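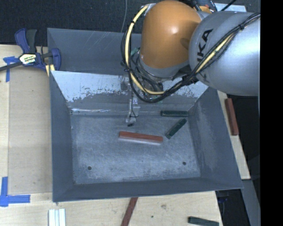
Robot cell budgeting is the planning of money, floor space and staff time needed to buy and set up an industrial robot together with the equipment around it. The term is used mostly for small and medium installations, such as bin picking, machine loading and sorting, where the buyer puts the cell together in-house or with help from an integrator. The arm is usually the item named on the purchase request, but it is only one line of the budget.

Scope

A cell budget normally covers the arm and its controller, the gripper or other end-of-arm tool, hoses and cables, work surfaces, part bins, sensors, guarding, software, installation and training. Spare parts and yearly service are sometimes carried in a separate operating budget. Practice differs on whether the time of existing employees is charged to the project. Where it is left out, the stated cost of a cell will be lower than the real one, and two projects can't be compared without adjusting for it.

Arm and controller

Arms are chosen by reach, payload and the number of axes. Payload has to include the gripper and any bracket or hose carried on the wrist, as well as the part. Reach is measured to the far corners of the bin, including the floor of the bin, where the arm may have to work close to a wall. Used arms are common in low-budget cells. A used arm should be priced with its controller, teach pendant and connecting cables, as replacing any of these separately can remove the saving.

End-of-arm tooling

Grippers are bought ready-made or built to suit the part. Long narrow blocks and bars can be held by a slim two-finger gripper, which can also reach down beside a bin wall. Flat sheets and sealed cartons are more often picked with suction. Fingers wear and are treated as consumables. Buyers often order a second set with the first.

Hoses and cables carried along the outside of the arm are known as dress. They must be long enough for the full range of wrist motion and tied so that they don't catch on the bin. Dress is often missing from first quotations.

Bins and work surfaces

Metal bins with sloping sides are used because loose parts tend to slide toward the floor, within reach of the tool. Bare or worn metal can give bright reflections that disturb a camera, and some plans include a matte coating. Bins must be held in a repeatable position. Bar clamps and tape marks on the tabletop are cheap and suit trial work, while production cells use bolted stops or locating pins. A plan should also allow for a second bin, so that parts can be moved from one to the other during testing.

Trial phase

Many buyers run a trial before approving the full amount. The trial uses a small number of sample parts, often plain blocks of different lengths, and a simple table. Its purpose is to measure cycle time and the rate of missed picks. Results from sample blocks don't carry over directly to real parts, and a second trial with production parts is normally planned before guarding is ordered.

Example: the Stoltcombe cell

The Stoltcombe works of Grimshaw, a maker of wooden fittings, planned a bin-picking cell over 12 months. The budget was drawn up by Noreen Ó Briain and approved on December 22, 2019. It listed 114 items, of which 57 were tooling, fasteners, cables and other small parts. Installation was put at eight working days. The work took about twice as long, mainly on account of changes to the hose routing. A later cell at the company's Skikthorpe site used the same list with a separate line for dress and a longer installation period.

Planning tools

Budgets are usually kept in a spreadsheet. Listik, a parts-list program, was used at Stoltcombe to tie each item to a supplier, a lead time and a position in the cell drawing. Lead times matter as much as price in the order of purchase. Controllers and safety devices are ordered first, and tables, bins and clamps last.

Operating costs

After installation, the main costs are power, compressed air where used, gripper fingers, cable replacement and the time of the person who restarts the cell after a fault. Reprogramming for a new part is charged either to maintenance or to the product concerned.

See also

Bin picking
End effector
Machine guarding
Total cost of ownership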